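Comparing two grippers on a clear sheet

I put this off for ages, and then a reader (hi, Lilian!) asked how I decide which fingers go on which arm. So I cleared Tuesday morning and did it properly. My test piece is a thin transparent pane with a green strip along one edge, and it's a mean little thing to pick up!

Before you start

Wipe both sets of finger pads. Set both grippers to the same closing force, at the lowest setting your controller allows, and write it down. I forgot to do that the first time and lost a whole morning's numbers.

Step 1: Teach the approach

Jog each arm by hand to a spot just above the strip and save it as a waypoint. Give them different names. Mine were both "pick" for a while and, well, don't do that.

Step 2: Run one arm at a time

Do 20 picks with the left arm while the right one waits, then swap. Lift, hold for two seconds, put it back. If the pane slides, mark a miss even if the fingers hang on to it.

Step 3: Check where it lies between runs

Clear edges are hard to see against a white table, for me and for the camera both, so I go by the green strip. I like it at a diagonal, which leaves both grippers room to come in.

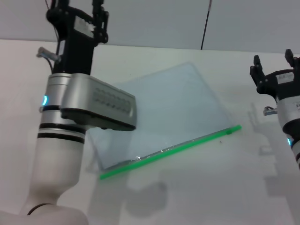 Step 4: Try both together

Slow everything way down for this one and keep a hand near the stop button. Start both lifts from the same trigger. Muthoni Kashindye talked me into a short pause after the fingers close, and I've kept it in every program since. Save the log under a new name before you touch any settings.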